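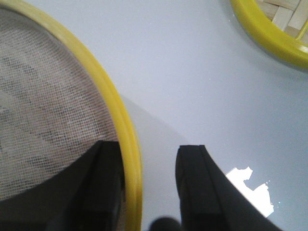 Sifting worm castings — what mesh are you using?
Worms & Compost board

stelo_dirt
24 November 2025
Harvested the big bin finally. Castings are clumpy, still a lot of half done stuff in there, eggshell, avocado skin. Been using a fine round sieve and it takes forever. Clogs every couple handfuls. Do I go coarser or just let it dry out more first? Want it for seed starting so needs to be fairly fine.

grovport_gal
Dry it. Spread it on a tarp in the garage, 2 days, turn it once. Fine mesh works ok after that. Wet castings will clog anything.

mudpie769
Disagree. You dry it that much and you kill off half the good stuff, might as well buy a bag. Go coarser, 1/4 inch hardware cloth stapled to a wood box. Done in ten minutes.

grovport_gal
1/4 inch lets all the eggshell thru. He said seed starting. And I didn't say bone dry, I said spread it out. Should still feel damp when you squeeze it.

mudpie769
Seedlings dont care about eggshell

Cairns_Rd_Compost
Both. Coarse first, put the big junk back in the bin, then fine sieve only for what goes in seed trays. I quit sifting the rest back in October, it just goes on the beds lumpy. Tomatoes never complained.

stelo_dirt
ok that makes sense. What about cocoons? Seeing little lemon shaped things in the pile, hate to toss them

Cairns_Rd_Compost
Leave the pile in a tub for a few weeks with a piece of melon on top. Babies hatch and go for the melon, lift it out, back in the bin. Do it 2 or 3 times. Slow but you get most of them.

mudpie769
or just let them go in the garden

grovport_gal
Red wigglers wont last in plain garden soil, not enough for them to eat. Melon trick works, banana peel too.

stelo_dirt
Going with coarse then fine. Castings are on the tarp now — will post how the trays do. How much do you mix in for peppers?

Cairns_Rd_Compost
1 part castings to 4 parts seed mix. More than that and mine stayed soggy.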